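Been shopping for a laminator for the office and I have questions about how these things are sold.

---

Every listing says "jam-free." The Meldale says it on the box and again on the lid. Then page 4 of the manual is all about clearing jams. Pick one.

---

Also "warms up in seconds." How many seconds? 100 is a number of seconds. I'd like to see it printed somewhere before I hand over a card.

---

The Columham store page claims their pouches are "archival grade." I asked what standard that refers to. Got a reply thanking me for my interest in archival grade pouches.

---

And pouch thickness. One seller goes by mil, one by micron, one just says "heavy." A heavy pouch from Draddale felt like a sandwich bag to me. I have the menu cards to prove it, and they curl.

---

People keep telling me to get a roll machine because it's cheaper per page. Sure, if you laminate all day. We do door signs, a price list and the odd safety notice. I am not buying film by the mile so I can feel good about the math.

---

Someone swore by the Jia because it's rated for 4000 sheets. Rated by who? At what thickness? The spec sheet has a footnote mark next to that figure and no footnote.

---

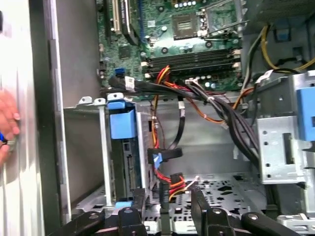
---

My other gripe is the bundle deals. You get a "free" trimmer, "free" corner rounder and a starter pack of pouches in sizes I will never use. I priced the bare machine at a different shop and the free stuff wasn't free.

---

Yes, I've read the reviews. Half of them were written the day it arrived. "Looks great, haven't tried it yet, five stars." Come back in November and tell me if the rollers still grip.

---

So for now we're sticking with the old one. It's slow and it smells a bit, but it does a flat sheet if you feed it straight. If anybody has run a Meldale for a full year on the thick pouches, I'd like to hear how it held up.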